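Ticket: Nerlow fermentation controller, stuck ferment and wrong temps
Opened by: Dénes Fekete
Status: open, waiting on customer

Hi all! I'm brewing a Hungarian-style amber lager (I call it the Magyar, not very original) and my Nerlow has gone weird on me. It said 7 degrees C all weekend, but my stick-on strip says the beer is way colder, and the gravity hasn't moved in days. 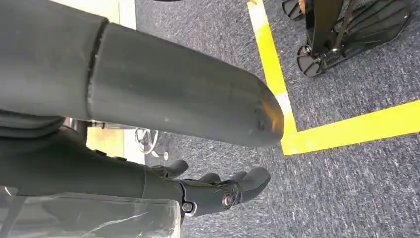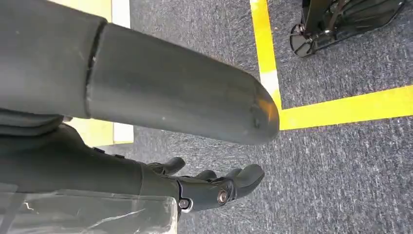

What I've tried so far

1. Turned it off and on again (of course I did). Same reading.

2. Pulled the probe out of the thermowell and dunked it in ice water. It should've said 0 and it said 4. So it's reading high, and the fridge just keeps on cooling!

3. Went into the Calibrate menu to set an offset. It lets me pick up to 2 degrees and then beeps at me.

4. Swapped in the spare probe from my old Biltitz kit. Same plug, but now I get "3,000" on the display, which would be a pretty hot lager.

Reply from Vilmos Kerekes, Fillevine Homebrew support

Hi Dénes, the Biltitz probe is a different type, so ignore that number and please put the original back. Can you unplug it, dry the connector really well and redo the ice test? Leave it in for a good ten minutes and stir. And what firmware are you on?

Dénes Fekete

Firmware is the November one. Dried the plug with a hair dryer, and there was a bit of green gunk on one pin, so I cleaned that off too. Ice water now says 1! I've set the offset to minus 1 and moved the fridge up to 10 for now. I pitched about 200 billion cells, so I'm hoping they're only asleep. Gravity reading tomorrow morning, will post it in this ticket.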